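3.2 Setup and Upkeep of the Two-Arm Cell

The cell was assembled in May by Vilja Lindqvist and Aravind Mathew under the supervision of Pirjo Pitkänen. It consists of two black arms that work over a shared white tabletop, each with a gripper and a wrist camera. The control software, Clolach, was provided by the department and was not modified for this project.

Before each session the arms were sent to their home position and the joint offsets were compared with the values stored at installation. An offset larger than the limit given in Appendix B required a full recalibration of that arm, a procedure of 40 minutes.

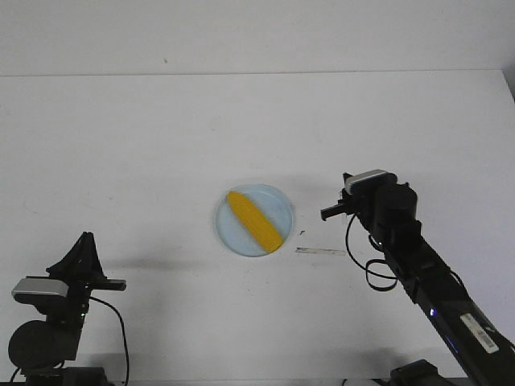

Cable routing caused most of the lost time in the first weeks. The camera cable on each arm must have enough slack for the wrist to turn through its full range, yet a loop that is too long can catch on the forearm. The group tried three lengths and kept the second. Ties were checked every 24 operating hours and replaced when they had slipped.

One fault required repair. The left gripper stopped closing fully during run 3629, and the log showed a rising motor current over the previous 30 runs. Vilho Aaltonen removed the gripper, cleaned the slide, and refitted it with new screws. The wrist camera was then recalibrated, as its mount had been loosened during the work. The fault did not return before the end of the test period.

Maintenance records are kept in the Pelkonen laboratory and are listed in Appendix C.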